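Clutik Bench Cell - Set-up Guide
Section 7: Preparing a desktop computer assembly job

Revised 23 March 2021. Section owner: Eduardo Dumlao, Hosby

7.1 What the cell can and cannot do

Read this before you promise anyone a shift's output. The cell can pick parts from a taught tray and place them in a taught position. It is good at lifting flat parts with clear edges. It is slower than a trained person at anything that needs feel, such as pressing a memory module home or closing a socket lever. Loose cables are the weakest point. The cell does not plan a route around a cable it has not been shown, and it will not tidy one away.

Treat it as a helper for repeat work on one model of computer. Mixed batches still need a person at the bench.

7.2 Before you start

You will need the parts tray, one open computer case, the job file and a grounded wrist strap.

CAUTION: Press the stop button and wait for the arms to come to rest before you reach into the work area.

1. Lay the case on its side on the ribbed work surface, open side up.
2. Push it against the stops. Do not clamp it by the drive cage.
3. Move loose cables clear of the processor socket and the memory slots. Tape them if they spring back.
4. Open the socket lever and lift the frame fully. A half-raised frame will be struck on the way down.
5. Check the socket contacts under a lamp. Do not touch them.

7.3 Loading the tray

1. Place the hard drive in its cradle, label up.
2. Place the processor in the square pocket with the heat spreader up.
3. Seat the memory module between the slot blocks. It should stay put when the tray is nudged.
4. Load job 208 for single-module builds, or job 17 for a dry run with no parts.

Note: The tray pockets wear. On the Tiongson line we changed the tray after 1,680 picks. Log each change on the Trudard sheet.

7.4 Checking the approach

1. Run the job at the lowest speed and keep a hand near the stop button.
2. Pause with the gripper over the tray. The fingers should clear every part.
3. Pause again over the case and look at the wrist view. The socket and both banks of memory slots should be in sight.
4. If the socket is hidden, re-teach the approach. Do not shift the case by hand to suit the arm.

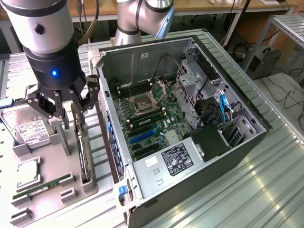
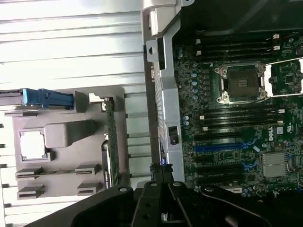

Figure 7. Open case with the processor socket empty. First view: gripper over the parts tray. Second view: from the wrist.

7.5 If a placement fails

Stop after two failed tries at the same part - a third usually bends something. Take the part out by hand, inspect it, and finish that unit at the manual bench. Report repeat failures to Kenneth Quiambao with the job number and the part name.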